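Does the Planner Earn Its Keep? A Report on the Doria Software for PC Disassembly

Project report, robotics software course

1. What we were asked to do

The course project was to take an existing planning package, Doria, and use it to run part removal on a desktop computer with one robot arm. Doria claims to turn a short goal such as "remove the memory module" into an ordered list of arm motions, and to fix that list on the fly when something goes wrong. We were supposed to set it up, run it, and report how well it worked.

I came to this with doubts and I still have most of them. A lot of papers about task planning show one good run on one machine. I wanted to know what the planner adds over a plain script that a student could write in a weekend, so I wrote that script as well and tested both under the same conditions. The script is called Vaver in the rest of this report. It is a fixed list of poses with a few checks between them.

2. Software setup

There are three pieces. Perception is Barrientos, a part detector that takes a camera picture and returns a label and a pose for each part it thinks it sees. Planning is either Doria or Vaver. Control is the arm's own joint controller, which we did not change apart from lowering the speed limit.

Barrientos was trained on 780 labeled pictures of open computer cases. That sounds like plenty until you look through them. Many show the same few case models in the same light, and the detector has clearly learned those models more than it has learned what a memory module looks like. On a case it had not seen before, it twice called a power supply label a drive bay. Its confidence score was high both times, so a threshold would not have helped.

The parts we cared about were the memory module, the hard disk in its carrier, and the optical drive. We left the processor alone. The bracket needs a lever motion under load, and our control setup has no force feedback that I would trust with it. 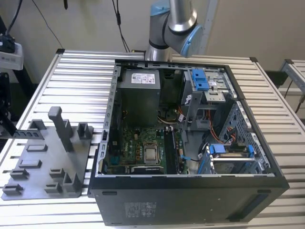
Page last changed: February, 4:40 p.m.

The tower is placed on its side with the open side up, so the arm can reach in from above. Both planners start from that position and both assume the case does not move. That assumption does more work than anyone on the project liked to admit. Doria has a setting called "object drift" which is meant to handle a case that shifts, but turning it on made every plan slower and I could not find a trial where it changed the outcome.

The blue latches on the drive cage and the blue tabs on the hard drive carrier were the easiest things for Barrientos to find. Color did the job. When I converted the input to grayscale as a test, the detector lost the tabs in most views and placed one latch on the wrong side of the cage. I would not call that understanding the part.

3. Tests

Each planner got 16 trials on the memory module and the same number on the hard disk. A trial counted as a success only if the part came fully out and was set down in its target area. I did not count "nearly out," although the Doria guide does count it in its own score sheet. A trial was stopped after 300 seconds.

On the memory module the two planners were close enough that I would not bet on either one. Most failures were perception failures: the pose was off by a little, and the fingers closed on the edge of the slot. No planner can fix a wrong pose if it never asks for a second look. Doria can ask for one, but only after a failed grasp, and by then the arm has already pushed on the board.

On the hard disk Doria did better. When the carrier stuck, it backed off, pressed the tabs again and retried. Vaver just stopped and reported an error. This is a real advantage, and I want to be fair about it — but I then added a retry loop to Vaver, 22 lines of code, and most of the gap went away.

The wires gave both planners trouble. Neither has any model of a cable. Doria's collision check treats a wire bundle as free space unless Barrientos reports it, and Barrientos has no label for wires. I blocked off that area by hand in the map, for both planners, so the results say nothing about how either would do without that help.

4. Planning time

Doria's plans took longer to compute than I expected, and the time varied a lot between identical starts. I logged everything with Arkness, our recording tool, and replayed the slow cases. The search was spending its time on the order of steps that do not depend on each other. Fixing the order by hand made planning fast, at which point we were writing a script again.

5. What I would and would not claim

I would claim that retrying after a failed grasp matters, and that it matters more than the choice of planner. I would not claim that Doria generalizes to new machines. We tested too few cases, and the weak link was the detector in nearly every run I replayed.

If another group picks this up, they should start with perception and collect pictures of cases with no colored latches. They should also add a wire label before touching the planner. The Vaver script and the Arkness logs are in the course folder, with the trial sheet. The hand-drawn blocked area is saved in a separate map file and has to be loaded before either planner is started.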